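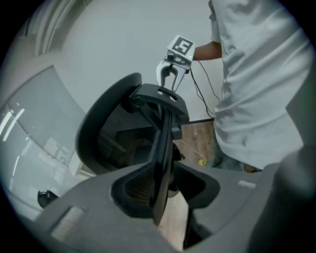
Trarnuvow hand-held gripper – refurbished units, spares and bench service

Hanrahan Handling, Anville. Last updated 5 July 2020

Serviced hand-held units, ready to go. Two curved white fingers, white housing, marker square on the housing, green indicator light on the side. Cabled, not battery. Sold singly or with a spares kit. Every unit goes across Gaetano's bench before it gets a box.

In stock now: 6 units. Next lot due when the Rededlow returns are sorted, don't hold your breath.

What you get
Gripper with fingers fitted
Cable set, strain relief done over
Spare finger pair
Printed marker squares, one fitted, two loose
Hex key, small tub of grease, setup card

Price is 580 for the unit. Finger pair on its own is 60. Prices include tax, freight is extra, ask for a quote if you're out past the highway.

Setting up
Wipe the marker square before anything else. Dry cloth, no solvent – solvent takes the black off. If a corner has lifted, replace the whole square, don't glue it.

Plug in, wait for green. No green, check the plug at the housing end first, it's nearly always that. Unplug, look for a bent pin, try again. Still nothing, ring us before you open it.

Leave slack in the cable. Loose loops down beside you are fine, a tight run over the shoulder is not. Most of the repairs we see are cable pulled out at the housing by somebody reaching too far. Start with light, rigid things, up against a bracket or a chair back, and open and close a few times before you record any work. Fingers should meet evenly at the tips. If one gets there first, see below.

Finger alignment
1. Unplug.
2. Back off both finger screws half a turn. Half. Not out.
3. Close on the flat gauge (its on the setup card, cut it out).
4. Nip up the left, then the right, then left again.
5. Plug in, cycle it, check the tips.

Tips still uneven after two goes means a worn pivot. Pivots are a bench job, we don't sell them loose any more. Too many came back with the circlip missing.

Looking after it
Every day: wipe fingers and marker, look over the cable.
Every 100 hours: grease the pivots, one small dab each side. Check finger screws.
Once a year: send it in, or sooner if it clicks.

Don't hang it by the cable. Don't leave it on the floor with the other cords, that's how they get stepped on. Hook or shelf.

Bench service
Strip, clean, pivots checked, cable tested end to end, new marker square. Turnaround is almost 6 working days at the moment, was quicker in June. Parts quoted seperately and we won't fit anything until you say yes. Please send the cable along with the unit, we can't test it without.

Put a note in the box saying what it's doing wrong. "Broken" doesn't help much.

Older Rededlow fingers: they do fit but need the thin washer behind the screw. Ask for it with your order, no charge.

Sales and freight – Evaristo Mancuso
Bench and spares – Gaetano Guerra, mornings best

Pickup from the Anville workshop by arrangement, roller door round the back, ring first.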